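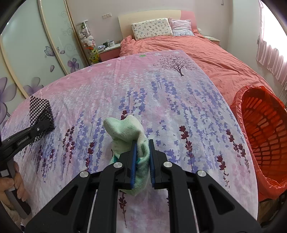 Grippers on the sock and linen station - what happens to our jobs?

Posted in Workplace & Automation, 1 August 2022

I do laundry and folding for a home services outfit (Traveck, we go to the customer's place). Been there 4 years. They've started having us work with hand-held grippers instead of bare hands for part of the shift, picking up socks, small stuff, off beds and into baskets. Supposed to teach the machines they want to bring in by September. Im slower with the thing, a sock takes forever to grab right. Piece bonus is shot. Anyone been thru this? Do we get retrained or just get the door? 18 of us on the crew and the boss says "wait and see"

bakthorpe_folder
Went through it at a hotel laundry in Bakthorpe. Short version - flat stuff went first, towels and pillowcases. Socks, baby clothes, anything that bunches up stayed with people. Hours got cut, 5 of us moved to checking and restocking. Pay the same, work duller. You stand there waiting for it to drop something.

Get the bonus thing in writing NOW. We asked for a flat rate while on the gripper, took one meeting. Our slip showed 1,945 for the month under the old piece rate so we used that as the floor. Bring your own slips.

Also your wrist. Switch hands, take the breaks. The squeeze adds up faster than folding does.

Collia22
same here, hate it. just quit lol

mulcahy_nights
Not laundry, I'm at the Mulcahy warehouse, but similar. Things I'd ask before September:
- who fixes it when it jams, and is that a paid grade
- are your recorded hours used to set a target for everybody else (ours were, big fight)
- do customers know, you're in their bedrooms after all

We got the jam job up a grade because two people on shift already knew how to do it. So learn the machine even if you cant stand it. Don't know what your contract says about layoffs, check the notice period, ours was buried near the back.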